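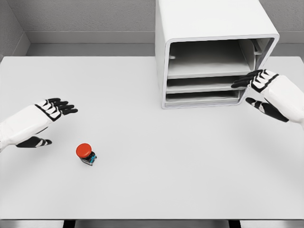 Own-label shelf notes, July, after lunch

Spent the whole morning on the question Aba left on my desk, which was "are Camora and Fikre the same shop or aren't they?" Writing it all down while it's fresh, as I've already told two people two different versions in the corridor.

Short answer for anyone skimming: same family, separate companies, and they've bought from different suppliers for years. Long answer below, with the bits I'm still unsure of.

Camora came first, a single grocery in Tokdale selling tinned goods and flour off the pallet. When the founder gave up the day-to-day, the two daughters couldn't agree on whether to sell cigarettes, fresh bread or both (I love that it was bread!), so they split the shops. One kept the name and everything north of the river, the other took the southern ones and called them Fikre. The range files I have list 186 Camora shops and 35 Fikre ones. The Fikre number looks low to me, but Edem says they shut a batch of the small town-centre branches and never reopened them, so fine, I'll leave it.

Where people get muddled is the biscuits. Both chains sell a plain oat biscuit in a blue wrapper, same weight, near enough the same price, and on the back of both it says Viltirden. I had that down as proof they share a buying office. They don't. Viltirden is a bakery that will put anybody's wrapper on anything if you order enough of it. Edem rang them and got a very friendly person who said the two recipes differ in the fat and the salt, and then wouldn't say another word about it.

Tasting, 11.15

Did the two oat biscuits blind, with 19 people from upstairs. Plain saucers, water in between, no talking (there was talking). Question was simply which one would you buy again.

Camora got 12, Fikre got 7. I wouldn't hang anything on that. Two people admitted afterwards that they'd picked the one that broke less in their tea, and I hadn't put out any tea, so goodness knows where that came from. Next time: no drinks other than water, and I stand by the door.

My own notes before I saw the key: first one sweeter, a bit sandy, nice toasted smell. Second one saltier and snappier, and I'd have eaten the packet. Second was Fikre, so I'm with the minority.

Range count

Went through the Camora list line by line and got 1620 products, own label and branded together, leaving out the seasonal middle aisle. Aba had a bigger number in her draft and I think she's counted every flavour of yoghurt once under dairy and again under chilled snacks. Have asked her. Fikre's list came as a scan of a printout, sideways, and the second half of household is missing, so no count for them yet and please don't quote one.

One thing I did spot while squinting at it: Fikre puts its own label first on the shelf, left to right, and the brand after. Camora does it the other way round. I'd shopped in both for years and never noticed. Might make a nice paragraph if the piece needs one.

Things I got wrong last time

I wrote that the loyalty card works in both. It doesn't. The cards are the same green, that's all, and I'd tried mine in the wrong shop and been waved through by somebody kind on the till.

I also had Fikre down as the cheaper of the two across the board. It's cheaper on tins and cleaning stuff, dearer on cheese, and on bread I can't tell because the loaves aren't the same size. Need price per 100 g for all the bread. Edem has the spreadsheet open already and has locked me out of it, quite rightly.

To do

Get the missing household pages from Fikre.
Yoghurt question, waiting on Aba.
Buy four more packets of each biscuit, same batch code if I can find it.
Ask Viltirden whether they bake for anyone else round Tokdale.
Return the saucers to the kitchen upstairs before somebody writes a note.

4.40 pm. Aba's been by. It was the yoghurts, and the frozen peas too. She's taking the draft back tonight and I'll check her new total against mine first thing.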